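Todness timber yard to stay open till summer

February 2026

Good news for Todness - the timber yard on Duggan Lane is staying put, for now. Lease extended. Three more months at least, possibly longer if the sums add up. 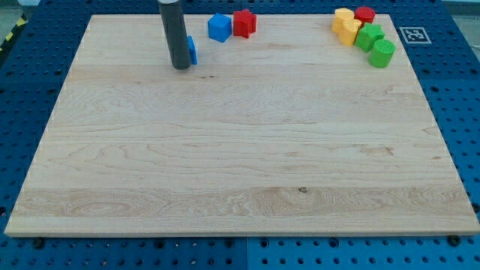
Regulars at the yard said they had been driving out to Nandiren for the last few weeks, not knowing if there'd be anyone behind the counter, and that a 12 mile trip for one length of shelving was no joke with diesel the price it is.

The yard has been selling cut boards and offcuts for 90 years, most of them on the same plot behind the bus garage. Landlord Stedach wanted it for parking. A petition went round the shops and the school gate, 104 names, handed in last week. Stedach says it has "listened to local feeling" and will look at the plans agian after Easter.

Opening hours stay the same, mornings only on Saturdays. Cut to size service back from Monday. Offcuts bin too - bring your own bag. Account customers should ring first as the old price list is out of date and the new one isnt printed yet.

More on the parking plans when we get them.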